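Search this site Enter keywords Go

Nuklow lens hire library moves to Pernport

11/30/16

Nuklow will shift its cinema lens hire library from Bickerstaff to a larger building in Pernport in January, the company has told its account customers. The Bickerstaff counter will stay open for returns until the end of that month, but no new hires will go out from there once the move begins.

The library holds 200 lenses, most of them primes in matched sets, along with a smaller group of zooms and macro lenses. All of them will be checked for focus scale accuracy and back focus before they go on the shelves at Pernport. Any lens that needs its mount re-shimmed will be held back until the work is done, and customers with a booking affected by this will be offered the nearest focal length at the same daily rate.

Two test bays are planned for the new building, up from one. Each will have a chart wall, a projector and a bench long enough to set up a full camera package with matte box and follow focus. Account customers can book a bay for half a day at no charge before a hire. Others will pay a fee that comes off the invoice if the hire goes ahead.

Vesna Ivanov, who manages the library, said the single bay at Bickerstaff had been booked out most mornings since winter. "People were testing in the car park," she said. "That's fine for checking flare but it's no good for checking focus marks."

The Godel anamorphic set will be available for the first time from Pernport. Nuklow bought the set of five earlier this year and has had the front rings brought to a common diameter, so that a matte box can stay in place during a lens change. The set will be hired as a whole – single lenses from it will not be split out, at least at first.

Hire rates for the rest of the library are unchanged. The minimum hire is still one day, with weekends charged as a single day if the gear is collected after 3 pm and returned by 10 am. Insurance certificates already on file will carry over and do not need to be sent again. Customers who have left their own filters or adaptor rings at Bickerstaff are asked to pick them up before the move.

Stock numbers will also change. Lenses now carry the old four-digit engraving, and the labels on the cases will be replaced with a barcode. Quotes that list items by the old numbers, such as 1266 or 1507, will be honoured as written.

Parking at Pernport is at the rear, with a loading dock for vans. After-hours returns will go through a locked hatch beside the dock – the code will be printed on the hire docket. 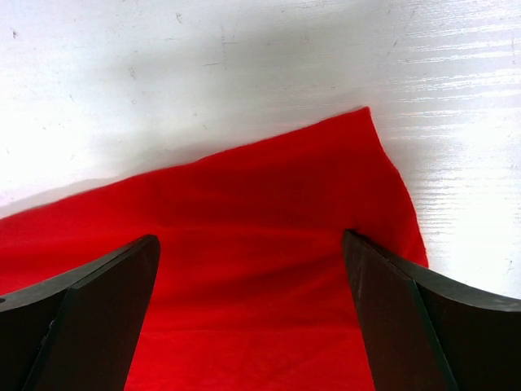
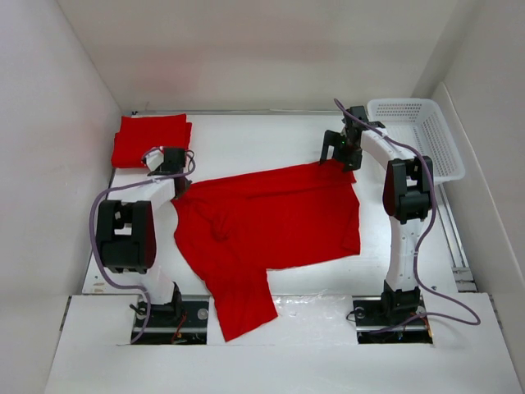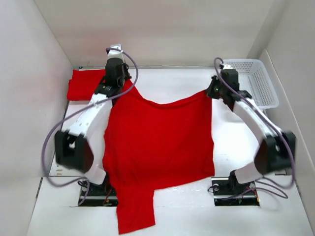
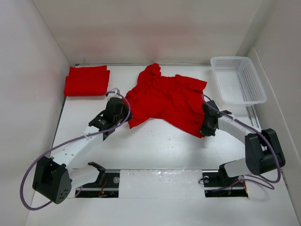 Glad about the second bay, wrote Callum in the comments, but Pernport adds 40 minutes each way for anyone coming from the Bickerstaff side and a courier run between the two would help a lot. He also asked whether the Godel set could be put up in a bay for a day before anyone has to commit to hiring all of it.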